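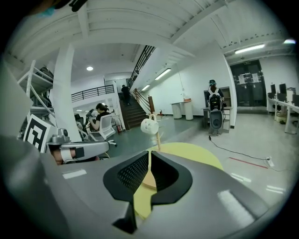
Three hundred hours, the captain said, and it would learn to do the job by itself. I asked her what the job was.

"Picking things up," she said. "Then putting them down."

I had joined the Mostyn robotics club in November for the credit, and I kept my doubts to myself for 2 weeks. After that I shared them. Our entry for the Ornero Cup was due in spring, and so far we had 346 recordings of people in our own club moving small objects from one spot to another. The rules asked for 3000.

"My nephew can do this," I said. "He's a baby."

"Your nephew can't enter."

So I took my turn. Grip, lift, set down, save. By nine at night my wrist hurt and I had started to hate the word "episode." Stosel High had won the last cup, and there was talk that they'd padded their numbers - the same clip, flipped left to right. Our captain wouldn't hear of it.

When we finally ran the model, the arm crossed the table, stopped over the block, and stayed there. It shook a little. Then it went back.

"It's hesitating," the captain said, delighted.

"It learned that from me," I said.

She was already typing. I picked up the gripper and started on the next one.

Recent stories
The Skendex Line
Rain Over Mostyn
What the Night Bus Carried
Second Shift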